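Does a success rate on toy blocks tell you anything?

Posted by Hedent, Friday, June 26, 2020

I've been reading a write-up of a two-arm sorting method called Wallow. The claim is that adding wrist cameras took the failures down to 11 out of 303 grasps. I don't buy it yet. The blocks are all cubes, the table never changes, and the authors decide what counts as a grasp. Their wrist view looks like this when the fingers are open:

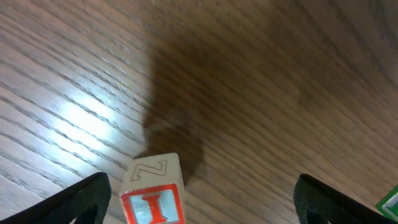 Wrist camera, fingers open on either side of a letter block.

Look at the glare on that wood. If the method copes with glare, fine, but then show me a run with the lamp moved. Am I being unfair?

Shezi

You're not being unfair, but you're mad at the wrong number. What bothers me is that the head camera and the wrist cameras were never tested apart. They switched on both wrist views and retrained in the same step, so who knows which change did the work. I asked them in May and got a polite reply with no table in it.

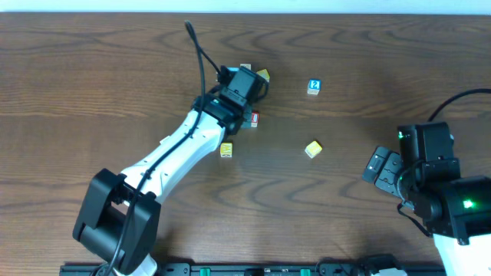
The other thing is the retries. If an arm closes on nothing and goes back for a second try, the write-up scores that as one grasp. Count each try and the figure gets worse. I went through the appendix and found 14 trials where the arm went back, and 12 of those are listed as clean. Maybe there's a good reason. It isn't in the text.

I'd wait until another lab runs it on a different table.

Hellberg

Cubes are easy, everybody knows that. Get them to do socks lol

But seriously, you have to start somewhere, and blocks are cheap and everyone can buy the same kind. I tried a much older method on blocks and it kept knocking over the neighbors. I'd still like to see the full videos, uncut, before I believe any of it. 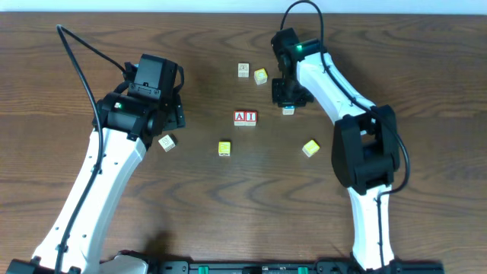 Does a retry count as a failure in this kind of test?
It depends on what the authors wrote down before they started. Many papers allow one retry, but they should report the first-try rate next to it, and Wallow doesn't.

Related threads
Why do two arms need separate wrist cameras?
How many trials are enough to compare two methods?
Glare on a varnished table, what can I do?
Reading the appendix first: good habit or waste of time?
Gripper fingers that slip on painted wood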